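Grorkik slow cooker, 36 recipes later
Aug 29, 2024

I bought the Grorkik after my old pot got a crack in the lid. The shop in Lasthorpe had two models, this one and a Matheson that cost more and had a screen with many buttons. I took the simple one. It has one knob – low, high and warm – and I have now cooked 36 different things in it, mostly soups, beans and cheap cuts of beef.

The best result is still beef with barley. I brown 1000 g of shin in a frying pan, then put it in with two onions, a carrot, barley and stock, and leave it on low for 9 hours. The meat falls apart and the barley stays a little firm. In my old pot it always became porridge.

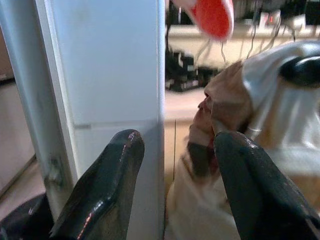

Beans need more attention. I soak them overnight and boil them hard on the stove for ten minutes before they go in, and you should do the same with red kidney beans in any slow cooker, as the low setting does not make them safe. After this they need the whole afternoon on high. The booklet says less time, but mine were still hard in the middle.

What I like less is the lid. It sits loosely and rattles when the pot is on high, and water runs down the side onto the worktop. I put a folded tea towel under it. The handles also become quite hot, so keep gloves near.

Cleaning is easy if you fill the inner pot with warm water directly after dinner. Tomato sauce leaves a ring, but it comes off with baking soda. The outside I only wipe. My tea towels and oven gloves suffer more than the cooker does.
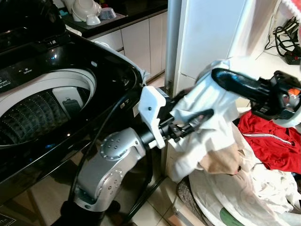 Washing machine with the lid up.

Finlay Carnegie wrote to me under my last review and asked if the Prikier liners fit. They fit, but they make a fold at the bottom where rice gets stuck, so I stopped using them.

Would I buy it again? Yes, for a family of four. For one person it is too big, because it must be at least half full or the edges burn. If you want a timer that switches it off, look at the Matheson.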